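Wendadach Care, where I work, sends home aides to people who need a hand with laundry, beds, small repairs, all of that. I've done scheduling there for 10 years. Since March part of our job has been recording chores for a robotics company. A few posts on what that changes.

The client is Tredus. They want ordinary housework done with a hand-held gripper, in ordinary homes, so a machine can learn from it later. Our aides do the work they'd do anyway, only slower and with the tool in one hand.

Pay first, since people always ask. Recording hours pay the aide rate plus 3 dollars. It took two meetings to get that. The first offer was the same rate and a gift card.

The schedule is where I feel it. A visit that used to take an hour and a half now takes 2 hours, sometimes longer. I can't stack visits the way I used to. Fewer homes per aide per day, and the waiting list hasn't gotten any shorter.
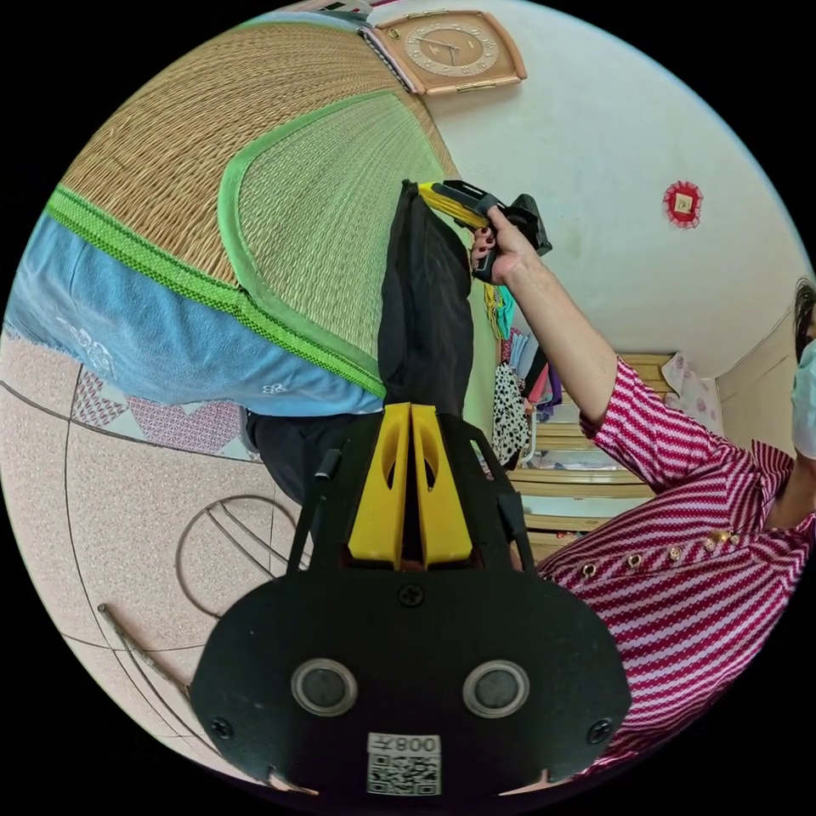

Yabsira Gebru has been an aide longer than I've been in the office. She told me the odd part is being asked how she does things. She had never had to say out loud when to pinch a piece of cloth and when to slide a hand under it. Now she writes it up for the Tredus people and they send back questions.

Some of it she can't answer. "I just know when it's going to slip" doesn't fit in their form. She wrote it in anyway.

The wrists are a problem. Braulio Quezada had his taped for most of a week. We now cap recording at half a shift, with a break in the middle. Tredus agreed to that faster than they agreed to the money.

We've sent in some 1233 clips so far. I know because I log every one by hand in a spreadsheet. So yes, the automation project has given me more manual work -- data entry, consent forms, chargers to sign out.

Clients can say no, and plenty do. Their visits run the old way and stay on the same list. I was firm about that. I didn't want anyone waiting longer for help with the bed because they didn't want their bedroom recorded.

Are the aides training their own replacement? They ask me that in the break room. I don't have a good answer. Braulio thinks folding will go first and talking to people never will. Yabsira thinks the office will go before the aides do -- meaning me.

What I've asked management for is a written line that no aide loses hours over this while the contract runs. They said they'd look at the wording. I'll post again when I have it on paper.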